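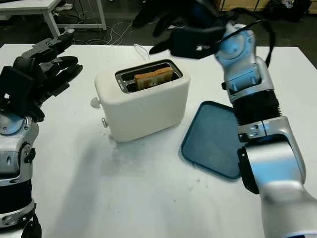
Tostadora de dos ranuras y bandeja azul, mesa blanca.

Revisión de pequeños electrodomésticos — sala Clidotum, Naldale
5 de noviembre de 2020

1. Cable y enchufe
Conforme. Sin cortes ni zonas rígidas. El cable queda por detrás del aparato; mantenerlo lejos del borde.

2. Ranuras
Conforme con comentario. Quedaban migas en el fondo. Vaciar la bandeja recogemigas cada 4 semanas, siempre con el aparato desenchufado.

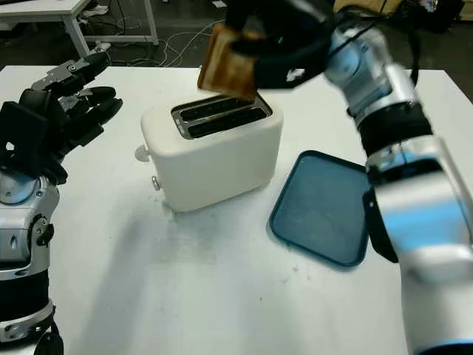 No meter cubiertos para sacar el pan. Si una rebanada se atasca, desenchufar y esperar a que enfríe.

3. Palanca y mando
Conforme. La palanca sube sin forzarla y el mando no tiene holgura.

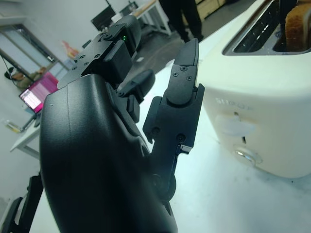
Limpiar la carcasa con paño apenas húmedo — nada de estropajo, que raya el esmalte.

4. Entorno
Pendiente. Falta la etiqueta de Tóth con el número de inventario, 1,370. La regleta se pidió a Drustimitz y no ha llegado.

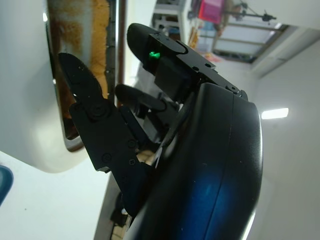
5. Próxima revisión
Febrero. Repetir los puntos 1 y 2 y cerrar el 4.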